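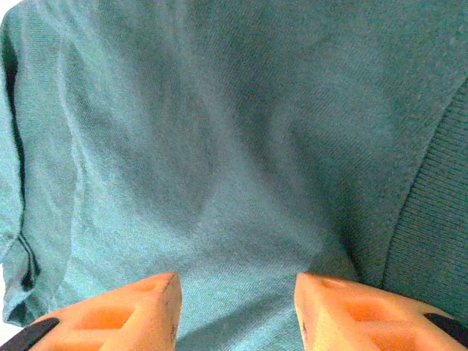
I have spent most of 27th September replacing parts that cost less than my lunch, on a laundry-handling cell that costs more than my car. The cell's name is Porance. Barrett Dvorak named it, refuses to say why, and has since moved on to a job with windows.

What Porance does for a living is pick up T-shirts and other soft things and straighten them out. What I do for a living is look after its fingertips. They're printed, they're hollow, and they bend a little when they close on something, which is the whole point of them and also the reason they wear out. I swap a pair every 2,000 grasps. The sheet taped to the cabinet says 3,000, but the sheet was written by Barrett, who was leaving.

The swap is two screws a side and a certain amount of language. Close the gripper, cut the power to the wrist, back the screws out evenly, slide the old finger off toward you. If it doesn't slide, somebody has overtightened it, and in my shop that somebody is me in February. The new finger goes on dry. Don't grease it. I greased one once and it dropped shirts for an afternoon with real elegance.

Then you close it slowly on nothing and look at the tips. You want them to meet along the full height. If they meet at the bottom first you'll get a nice strong grip on air and a fold of fabric hanging on by good will. I shim with strips cut from a Druvance parts catalog, which has finally earned its place on the shelf.

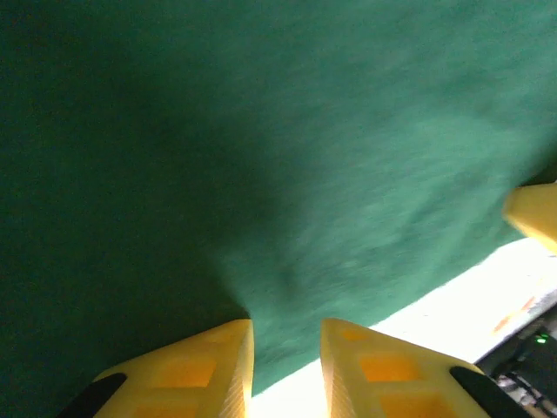

After that comes the part I put off, the grasp height. Too high and the fingers close over the cloth like a politician shaking hands. Too low and they scuff the tips on the table, and you're back to the screws. I bring the arm down in tiny steps over a single layer, close, lift, look, swear, and write the number in pencil on the cabinet door. There are a lot of numbers on that door. Natnael Dinsa asked me why I don't keep them in the config file with the rest. I do now, mostly. The door still wins when they disagree.

Thick cloth and thin cloth want different closing forces, and a rib-knit edge wants something else again, being basically a spring. My way of doing it is to tune on the thinnest shirt in the pile and then try everything else. Arlo Castellanos does it the other way around and gets the same answer in half the time, so I've stopped watching him.

The wrist camera gets its turn last. The lens picks up lint, and a gray fuzz creeps in so slowly that you blame the software for it. I did blame the software. I sent Arlo a long and fairly confident message about exposure settings, and he came over and wiped the lens with his sleeve. Use a proper cloth. His sleeve left a streak that took me longer to get rid of than the lint would have.

While you're there, check the cable at the wrist joint for a flat shiny spot. Ours rubs in one place whenever the arm reaches across itself, and I've wrapped it with spiral sleeving for the first 14 centimeters. It looks terrible. It's also the only repair on this machine that I've never had to do again.

Then I run the first real grasps with my hand near the stop button and try to look relaxed.
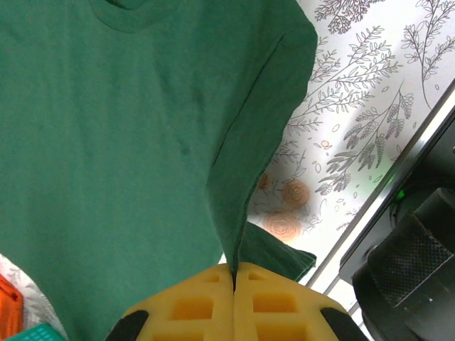 Green shirt pinched between the fingertips, with the collar up top.

What I look for at this stage is whether the cloth sits square between the tips or bunches to one side. If it bunches, one finger is softer than the other, and that means I've mixed an old one with a new one again. Pairs live in labeled bags now. I put the labels on after the second time.

Next on the list is the left bracket, which has developed a wobble I can feel and can't see. I've ordered a spare and cleared a space on the bench for it, between the screws I'm sure about and the screws I'm not.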